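Tranusell students to take their laundry-folding robot to the Wulunier Challenge

For release: September

TRANUSELL: The after-school robotics club at Tranusell Secondary College is very pleased to announce that it has been accepted into this year's Wulunier Challenge, the household robotics competition for school and community teams, and that its entry will be a two-armed machine that folds T-shirts. The club has 17 members this year, and we think every one of them has had a turn at the arms by now, along with quite a few parents who only came in to collect somebody and stayed for an hour.

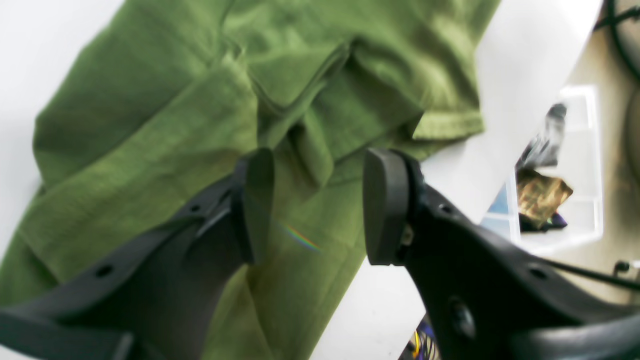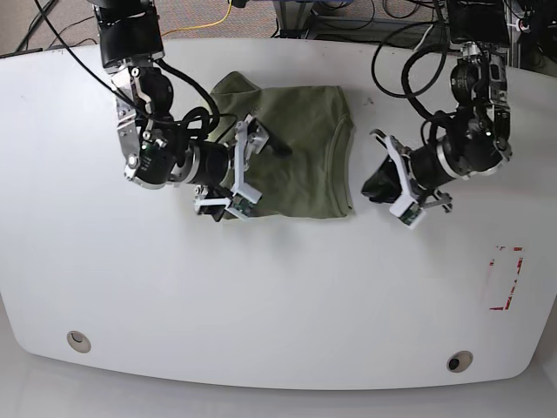 Work on the green shirt during club time.

The project is called Hesto, a name the students picked by vote in the first week and have been painting on things ever since. It began with a simple question from one of our younger members, who wanted to know why a robot could weld a car together and still be no help at all with the washing. We thought that was a very fair question, and it has kept the club busy for the better part of the school year.

Anyone who has folded a basket of clothes while watching television will know that it takes hardly any thought. Teaching a machine to do it is another matter altogether. A box stays the same shape when you pick it up, and a shirt doesn't. Pull one corner and the sleeve goes somewhere you weren't expecting, and the next time you try exactly the same thing it goes somewhere else. The students have learned to be very patient about this (more patient than some of the adults, if we're being fair), and they've filled a good many notebooks with sketches of hems, collars and sleeves and the best places to take hold of them.

The club teaches Hesto by demonstration. A student guides the arms through a fold from beginning to end, the movements and the camera views are recorded together, and the recordings are then used to train the program that will run the arms without a person guiding them. The target the students have set for themselves is 500 recorded folds before the competition, and there is a paper chart by the door of the club room where each finished one is coloured in. Members take turns at guiding, at checking the recordings and at the job everyone calls shirt duty, where you crumple the shirt up again and put it back down so the next person can have a go. Shirt duty was expected to be unpopular, but the younger students adore it and there has been some spirited discussion over whose turn it is.

The competition has two parts. In the first, each team's machine is given 5 garments, one after another, and has to fold each of them without help. In the second, the team sits down with the judges and explains how the machine was built and trained, what went wrong along the way, and what they would do differently. Our students are looking forward to that second part a great deal. They've had plenty go wrong, and they're rather proud of how they sorted it out! There was a whole fortnight lost to a loose connector, and another spell when the arms would do a lovely first fold and then undo it again straight afterwards, to enormous cheering from the bench at the back.

Not everything in the club is wiring and programming, either. One small group has looked after the written side of the project, keeping the build diary and preparing the display boards. Another has been visiting the textiles classroom at lunch to learn how clothes are cut and sewn, and came back with a much better idea of what a hem does and why a knit stretches the way it does. The textiles students have been generous with their time and their cupboard of spare garments, and in return they've been promised first use of the machine, should it ever get as far as aprons.

The club would like to offer its warmest thanks to Žukauskas Hardware, the family business on the main street, which has given us a discount on fasteners and hand tools and has never once complained about students turning up five minutes before closing to buy a single bolt. Thanks are due as well to the families who have donated old T-shirts. We are still glad to have more, in any colour and any adult size, as long as they're clean. They can be left at the school's front office during school hours.

Before the team leaves for the competition there will be an open afternoon in the club room, from 3:30 until 5:30, and the whole community is invited. Visitors will be able to watch Hesto at work, talk to the students about how it was put together and try guiding the arms through a fold themselves. Children are very welcome, though we do ask that they come with an adult and keep behind the barrier whenever the arms are moving. There will be tea, coffee and a cake stall, with the takings going toward the team's travel.

Students who would like to join the club can come along to any session after the final bell. No experience is needed, and most of our present members had never held a screwdriver when they started. Enquiries about the open afternoon, T-shirt donations or sponsorship can be made through the front office of Tranusell Secondary College, marked for the attention of the robotics club.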